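Data card for the `dernullow-socket` recordings, March 2020. Made in the shared workshop at Girnport on the bench arm, with the wrist camera running throughout.

## Contents

- 80 episodes of placing a processor into an open socket on a server board
- 25 episodes of lifting it back out
- joint positions, jaw opening and wrist video for every episode
- one plain-text log per session, with operator notes

Episodes are stored one per folder. `lift` and `place` are kept apart because the jaw commands differ, and mixing them in one training run gave us a policy that let go too early.

## Hardware

The arm is a Staltmont kit, assembled in August and rebuilt once after the elbow belt stretched. Gripper linkages are home-cut, painted matt black and bolted up with hex-socket screws. Drawings are in `cad/lunde`. The camera sits at the wrist and moves with the gripper, so the jaws are always in shot.

The board stays in its chassis, with the memory slots left empty — the modules stand too high for the approach path. Chassis position is set by two stops on the bench and is not measured between sessions.

## Control

Teleoperated with a leader arm. The last 5 mm of travel runs at reduced speed and the jaw force limit is set to 35 per cent. Raising it makes the grip steadier but marks the substrate.

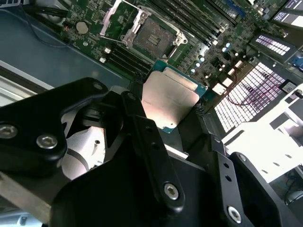

Approach is made at a slant and the part is levelled only once it is over the socket. Levelling earlier brings the finger plates too close to the memory slots. The corner marker on the processor is not tracked; the operator checks orientation before the episode starts and notes it in the log.

## Known problems

- Light through the perforated panel overexposes part of the view. Exposure is fixed, so this varies with the time of day.
- The gripper hides part of the heat spreader during most of the approach.
- Timestamps in the first session drift against the video. Use `tools/realign.py` before training.
- Socket lever operation is not recorded. It is done by hand.

## Licence

Recordings and drawings may be reused with credit to the Dernullow project. The kit firmware is not included.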